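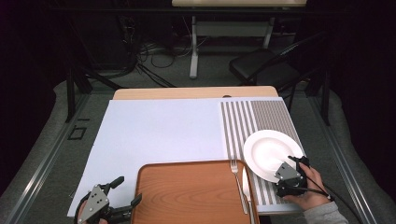
*Right gripper at the rim of the plate, left gripper waiting by the tray.*

# Sotstead shared workshop: table and gripper check, June

Filled in on Saturday, before and during a table-setting run. I've kept the same order as the laminated sheet by the door, and my comments have spread out again, so please bear with me. Anything marked OPEN still needs somebody's hands on it.

## 1. Floor and walkways

- [x] Carpet flat on all sides of the table
- [x] Chair parked beyond the table, out of the operator's way
- [ ] Cables gathered and strapped (OPEN)

The cables under and around the back table are in a tangle again. I know we all mean to come back to them! They're well away from where the operator stands, so I let the run go ahead, but anyone walking round to the back has to step over them. We have a bag of hook-and-loop straps in the Plandon drawer, plenty for the whole lot, and it would be a kind thing to do for the evening group.

## 2. Rails

- [x] Both long rails checked for burrs, full length
- [x] End bolts snug
- [x] No tools or cups left on the rails

I ran a rag down each rail and it came away whole, which pleased me after last time. The end bolt nearest the door took a small nudge with the hex key. Please don't lean on the rails while you're chatting (I do it too, they're just the right height).

## 3. Hand-held grippers

- [x] Screws on both side plates present and tight
- [x] Jaws open and close by hand with no grinding
- [x] Jaw faces wiped
- [x] Cable strain relief on the right gripper
- [ ] Spare jaw set on the shelf (OPEN)

The left one, with the triangular plate, feels lovely since we rebuilt it. Its jaws spring open evenly and I couldn't find any play in them. The right one is a touch stiffer, and I'd put that down to the new pivot washers from Turunen still bedding in. Check it again after 1000 closes; the tally on the log card stood at 64 when I finished.

Keep an eye on the cable coming off the right gripper. It trails away to the operator's right, and when you reach for the plate it's easy to let your sleeve ride over it. Push your cuff up before you start and look once at the cable before each reach. If you feel a tug, stop and set the gripper down.

## 4. Table and props

- [x] Table doesn't rock
- [x] White board lying flat, corners down
- [x] Striped mat smooth
- [x] Plate free of chips
- [x] Tray rims free of splinters
- [ ] Fork kept inside the tray between attempts (OPEN)

A fork lying partly on the tray rim, tines pointing away from you, isn't much of a danger, but it can tip if the tray gets knocked. I'd like it down inside the tray whenever we reset. For the plate, bring the jaws in gently at the near rim and don't squeeze to lift until both are seated. We lost a bowl in the spring by hurrying, and I was picking bits out of the carpet for days.

## 5. Power and stopping

- [x] Supply switched off before touching any connector
- [x] Stop button tested from the operator's spot
- [x] Fuse matches the label

The stop button took 9 presses without a miss. The Sotton supply hums a little when it's first switched on and settles down soon after, as it always has.

## Sign-off

Fit to use, with three items open: cables, spare jaws, fork. I stopped at attempt 56 because my wrist was getting tired, and I'd ask everyone else to do the same when theirs does. Pencil your own comments in the margin of the paper copy and I'll type them up with the next check.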